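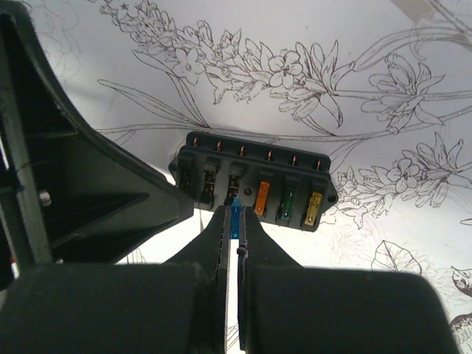
Home Reviews Grippers Arms Cameras Contact
Search this site Enter keyword Go

Tindo narrow fingers, reviewed

Last updated 19 Feb 2020

I bought the Tindo narrow finger set to replace the stock fingers on our small parallel gripper. The stock ones are wide and flat and do well with boxes and bottles. They are no good for anything you have to pick out of a row, and most of our test parts now come in rows. I have had the Tindo set on the arm since August.

The set is two matte black fingers that taper toward the tip, four screws and a hex key. Fitting took 10 minutes. The instructions are one folded sheet and the drawing on it shows an older version of the base, so ignore the drawing and go by the text. After fitting you have to redo the closed position in the controller. Ours was off enough that the fingers stopped short of touching.

My main test is blade fuses into a six-slot fuse box. It's a fair test for a gripper because the fuse is thin and slick, and the slot doesn't forgive much tilt. The fuse has to be held upright between the tips and lined up under the empty slot before the arm moves in. With the stock fingers I couldn't do this at all when the next slot over was already filled. The tapered tips fit beside a seated fuse with room to spare.

I ran 151 insertions before writing this. The misses were nearly all the same kind: the fuse turned a little in the grip when it touched the edge of the slot, and then went in crooked or stopped. Grip force matters more than I expected. Too low and the fuse turns. Too high and the tips spread a little at the ends and hold it only at the top. The middle setting on our controller was best and I left it there.

Junpei Arai tried the same job with the Pešek fingers, which are shorter and have a rubber face. His held the fuse better against turning. They were also thicker, and he had to come in at an angle to clear the neighboring fuse. For single parts on an open table I would pick the Pešek. For a fuse box, the Tindo.

The wrist camera view is good with these. The tips are slim enough that you can see the part and the slot at the same time - with the stock fingers I was steering half blind. The wide part at the base of the gripper still fills the bottom of the picture and is out of focus up close, so if you crop your video, crop there.

Two complaints. The screws come loose. I found one backed out after a long run and now I check them every morning. And Tindo doesn't sell one finger alone, so if you bend one you buy the pair.

Chiyo Sugiyama asked if they would work for picking up washers. I tried it on a bare metal plate and they slid off the edge most of the time. A thin mat under the washers helped some, but I'd use a suction cup for that.

I'm keeping them on. Next I want to try the Ondau set on the same fuse box, once the adapter plate gets here.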